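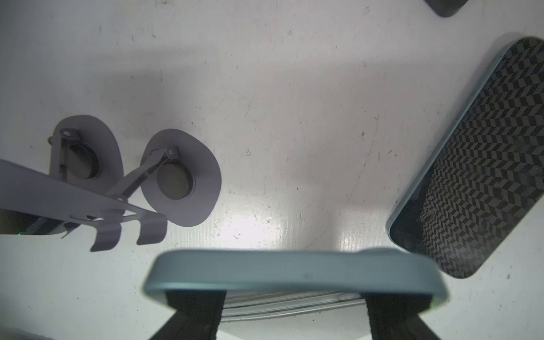

*Page last changed: September, 16:40 (thread title edited by moderator)*

# Sedgwick buying Nuvero: are the promised price cuts worth anything?

**tallyman_ray**

So it's going through. Sedgwick gets the whole of Nuvero, shops, website, warehouse in Arnholm and all, and the first thing out of the door is a press release saying 400 lines will be cheaper "from day one". Phones, cases, chargers, stands, the usual.

I've read it twice and can't find the word "permanent" anywhere. Am I being too gloomy?

**mopsy_b**

Bit gloomy, yes. I bought a case in the Prelville branch at lunch and it was £4 less than the one I got there in spring. I'll take that, thanks.

**tallyman_ray**

Same case?

**mopsy_b**

Same sort of case.

**H_Toivonen**

I did the buying for a small chain before it was swallowed by a bigger one, so I have seen this from the inside. You pick the items people remember the price of and you cut those. Then you let everything else drift up. Shoppers know what a charging cable costs. Very few know what a tempered glass protector costs, or an extended warranty.

The figure I'd want is the average basket, and the press release doesn't give it.

**fennelstalk**

Hilkka's right about the method but I think she's too quick to assume bad faith. Sedgwick buys in far bigger amounts than Nuvero ever did. They really can get stock for less. Why wouldn't some of that reach the till?

**H_Toivonen**

Some of it might, while there's a rival to worry about. Count the phone shops left in Prelville after this. Two, if you include the market stall.

**fennelstalk**

And the entire internet.

**grumbling_appendix**

The internet doesn't swap your battery while you wait. That's the bit I care about. Nuvero did repairs in the shop, and Sedgwick sends everything away and quotes you 7 working days. Nothing in the announcement about which way that will go, and I asked at the counter and got a shrug.

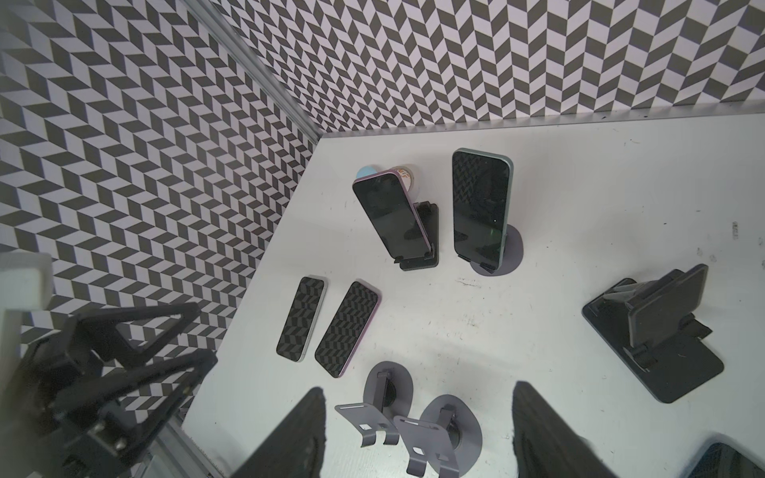

## Page 2

**tallyman_ray**

Went back and looked at the small print on the offer leaflet. "Selected lines, while stocks last, prices compared with Nuvero full retail." Full retail! I don't think I ever paid full retail in there. They had a sale on every time I walked in.

**mopsy_b**

OK, that one I'll give you. Mine was probably in the sale in spring as well, come to think of it, so I don't know what I'm comparing it with.

**fennelstalk**

Every shop words it like that. It's dull but it isn't a plot.

**H_Toivonen**

I never said plot. I said I'd like to see the same basket priced now and again in a few months. If it's cheaper both times I'll come back here and say so.

**grumbling_appendix**

Put a battery swap in the basket.

**quillfeather**

Staff angle, as my sister works at the Arnholm warehouse: they've been told there are "no current plans" for changes. She's updating her CV. I'd trust that over the leaflet.

**fennelstalk**

"No current plans" could mean exactly that. The deal isn't even finished - what else would they say?

**quillfeather**

They could say the jobs are safe until a certain date. They were asked to, and didn't.

**tallyman_ray**

Right, I'm making the list. Cable, plug, case, glass protector, desk stand, battery swap. I'll do Prelville, can anyone do Arnholm?

**mopsy_b**

I can do Arnholm. Shelf price or with the loyalty card?

**H_Toivonen**

Both, please, and write down which is which.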